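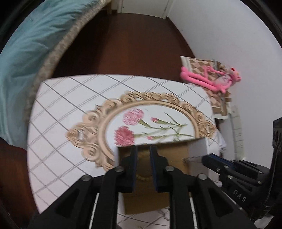

How should small decorative objects be packed when a household is moved or put into storage?

Pack each kind of object in its own inner container, put the flat and framed pieces in last, and write the contents on the outside of the carton before it leaves the table.

Packing Decorative Household Objects for Short-Term Storage
Project report, Department of Household and Interior Studies
Submitted by Kanyarat Boonchu and Asger Brynjólfsdóttir
Supervisor: Grethe Hedegaard

1. Background

The project was carried out in October as part of the second-year course in household management. The course requires each pair of students to complete a practical task for a private household and to report on the method used. Our household was that of Birthe Hviid, who was leaving a four-room apartment for a smaller one in the Lodhi building and needed her ornaments, pictures and costume jewelry stored until the new shelves were ready. Her daughter, Signe Hviid, acted as our contact and approved the packing list.

Kitchen goods, books and clothing were handled by the moving company, Gokberg, and are not covered in this report.

2. Aim

The aim was to find a packing order that protects ornamental objects without the use of specialty cartons, and that allows the owner to find a given object again without opening every box. The second part of the aim was added at the request of the owner, who had been through an earlier move in which the boxes were labeled only by room.

3. Materials

Ordinary cardboard boxes were used throughout. Wrapping consisted of unprinted newsprint, purchased as a pack of 300 sheets, and cotton pillowcases supplied by the household. The budget allowed for foam sheeting, but the quotation from Clumov was received after the work had started and the order was not placed. Labels were handwritten on paper tape.

The dining table served as the work surface and was covered with a white tablecloth. Small parts such as clasps and loose beads are easy to see against white cloth, and the cloth also keeps carved or molded frames from being scratched on the table top. We recommend this arrangement to later groups.

4. Method

Objects were brought to the table one shelf at a time. Each was dusted, checked for old damage and entered on the list before being wrapped. Old damage was shown to Signe Hviid the same day.

4.1 Beads and necklaces

Strings of beads tangle quickly when they are laid in a box with other things. Our first attempt was to place them directly in the carton and cover them with paper. When the carton was opened again two days later, three necklaces had knotted together and one thread had to be cut. From then on each string was fastened at the clasp, laid flat on a sheet of newsprint and rolled up in it. The rolls were then placed in a pillowcase.

4.2 Framed pictures

Frames with openwork borders need more care than plain ones. The scrolls and leaf shapes on such a border stand free at the edges, and ornaments that project from the ends are the first parts to break. An oval frame also leaves empty corners in a rectangular box. We filled the corners with crumpled paper, padded the projecting parts separately and kept all weight off the border. Floral pictures were wrapped face inward in pairs when the frames were of equal size, and singly when they were not.

4.3 Labeling

Every box received a number and a short list of contents on two adjoining sides. The same list was kept in a notebook with the owner. Where an object had a fixed place in the old apartment, this was noted as well ("hall, above the mirror"), as Birthe Hviid identifies many of her things by where they used to hang.

5. Results

The work took four afternoons, one more than planned. The extra time was spent on the necklaces and on the return of several objects that the owner decided to keep with her. A test was made on the last Tuesday, when Signe Hviid asked for five objects from the list. Four were found in the first box opened. The fifth, a brooch, had been entered under the wrong box number.

6. Discussion

The method is slow for large collections. In the course seminar it was suggested that the list be kept in Gorneo, the inventory program used by the department, and this would have prevented the error with the brooch. The owner preferred the notebook, however, and we consider that her preference should decide the matter.

Newsprint was adequate for all objects except the heaviest frames, for which foam should be ordered in good time.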